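Saturday at the console, again

Nov 16, 2024

Most of this month has gone on collecting suturing examples for the learning system at Hirkholm. The idea is simple enough. A person drives the two instruments from the console, the software keeps the video and the joint readings, and later the model tries to copy what the person did. The slow part is getting enough good examples to copy.

We are aiming for 800 passes of the needle before June. Each session gives us 16 if nothing goes wrong with the recorder. Today we lost 3 because the clocks on the video and the arm data had drifted apart, and Dosico, the labelling tool we use, won't accept a file like that.

The part I care most about is the handover. One instrument has the curved needle in its jaws, the other comes in open, and the thread is looped over the top of the first. A person sorts that out without thinking. The model tends to close too early, so I've been asking operators to stop for a moment with the second pair of jaws wide before they commit.

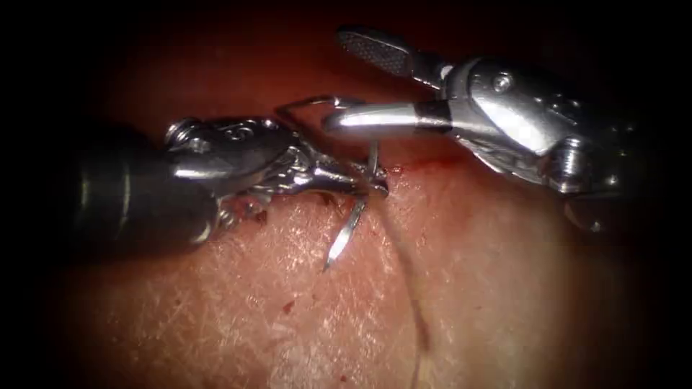 What gets kept

I used to throw away anything untidy. Now I keep the fumbles as long as the operator recovers, and tag them separately. The early model had only ever seen clean passes and had no idea what to do after a bad grip.

Labels are still done by hand: approach, grip, pull, release. An eight-minute clip takes me most of an hour. Next week I want to try splitting them by jaw angle first and correcting the result.

Filed under: Robots, Work notes

Recent posts
Moving the old recordings to Zimeo
Notes on the Prajapati grip labels
Why our clocks drift

Contact | Back to top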